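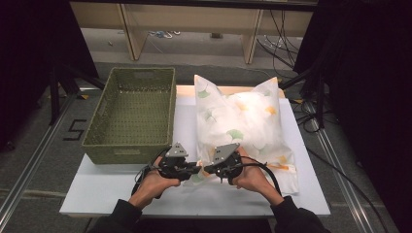 チケット 200：いちょう柄カバーの生地が一か所に寄ってねじれる
受付窓口：Lekine 布もの相談室
製品：Belline いちょう柄クッション（薄手メッシュカバー）
状態：解決済み
担当：Marek Štefanec

お問い合わせ内容（Kvido Čierny 様）
はじめまして！Belline のいちょう柄、本当に気に入って使っています。緑とオレンジの葉っぱが白地に散っている感じが大好きで、オリーブグリーンの編みかごの横に置くと、そこだけ秋が来たみたいになるんです。
ただ、困ったことがひとつ。カバーを外してかごにしまい、次に出すと、白いひもの結び目あたりに生地がぎゅっと集まって、細くねじれてしまいます。引っぱれば伸びるのですが、薄い生地なので力を入れるのが怖くて……。カバーをかけ直しても上の縁がしわしわで、クッションがなんとなく前にうなだれて見えます。直し方はあるでしょうか？

返信 1（Marek Štefanec）
Kvido 様、うれしいお便りをありがとうございます！かごとの組み合わせ、すごくいいですね。私も家で同じ柄を使っているので、読みながらうんうんとうなずいてしまいました。
ねじれの件ですが、生地の傷みではなく、ひもの輪に布が巻きこまれているだけのことが多いです。まず次のことを教えてください。
・ひもの結び目は固いですか、指先で動きますか
・ねじれは結び目のそばだけですか、端まで続いていますか
・しまうとき、畳んでいますか、丸めていますか

返信 2（Kvido Čierny 様）
早い！ありがとうございます。結び目は小さくて、少しなら動きます。ねじれは結び目のすぐそばがいちばんひどく、黄色っぽい柄のところが筋になって巻きこまれています。しまい方は……丸めてかごに放りこんでいました。すみません！

返信 3（Marek Štefanec）
謝ることなんてないですよ、私も最初はそうしていました！では、一緒にほどいていきましょう。テーブルなど平らな場所に広げてください。

手順 1　ひもの根もとを押さえる
白いひもの輪を軽くつまんで動かないようにし、そのすぐ脇に寄った生地をもう一方からそっとつまみます。ひもだけを引くと結び目が締まるので、引かないでください。 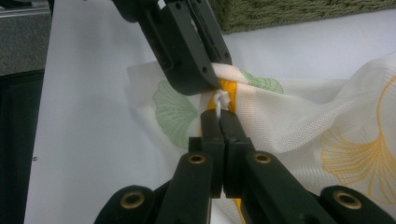
手順 2　ねじれを戻す
つまんだ生地を、ねじれと逆の向きに少しずつ回します。一度に大きく回すより、半回転ごとに手を離して布が自分で開くのを待つほうがきれいです。大きな葉っぱの扇形が見えてきたら順調です！

手順 3　外側へならす
結び目から縁に向かって、手のひらでなでるように広げます。網目が斜めに引きつれているところは、反対の角を軽く持って整えてください。爪は立てずにお願いします。

手順 4　5分おく
広げたまま何も載せずに置きます。アイロンはまだ使わないでください。

返信 4（Kvido Čierny 様）
やってみました！手順 2 が楽しくて、葉っぱが一枚ずつ出てくるたびに声が出ました。結び目のまわりはすっかり平らです。
ひとつだけ、布の端のほうがまだ細くまとまりやすくて、つまんで持ち上げると
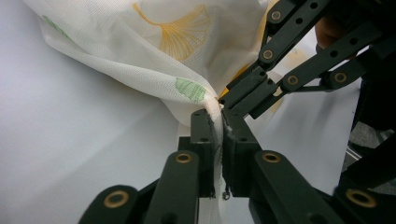 そこからまた筋が入ってしまいます。つまんだところの縁が少しけば立っているようにも見えるのですが、大丈夫でしょうか。

返信 5（Marek Štefanec）
葉っぱが出てくる瞬間、最高ですよね！
薄手のメッシュは一点でつまむとどうしてもそこへ集まります。持ち上げるときは両手で、縁を広めに持ってみてください。けば立ちについては社内の縫製担当 Dalibor Hubáček に聞きました。糸が長く出ていなければそのまま使って大丈夫、もし糸が出てきたら引き抜かずに根もとで切ってほしい、とのことです。けばが広がるようでしたら、このチケットに書き足してください。
しまい方は、柄を外側にしてゆるく三つ折り、ひもの輪はいちばん上に。かごの底に平らに寝かせれば、次に出すときがぐっと楽になります。

返信 6（Kvido Čierny 様）
両手持ちに変えたら一発でした！三つ折りにしてかごに入れ、金曜日にまた出してみたところ、ねじれなし！カバーをかけたクッションも、前よりしゃんと座っています。上の縁のしわは少し残りましたが、これはこれで柔らかそうで好きです。

担当メモ
返信 6 をもって解決とする。同じ症状の相談がチケット 14 にもあり、手順 1 の「ひもだけを引かない」はお手入れカードに載せたい。文面は Dalibor に確認してもらう。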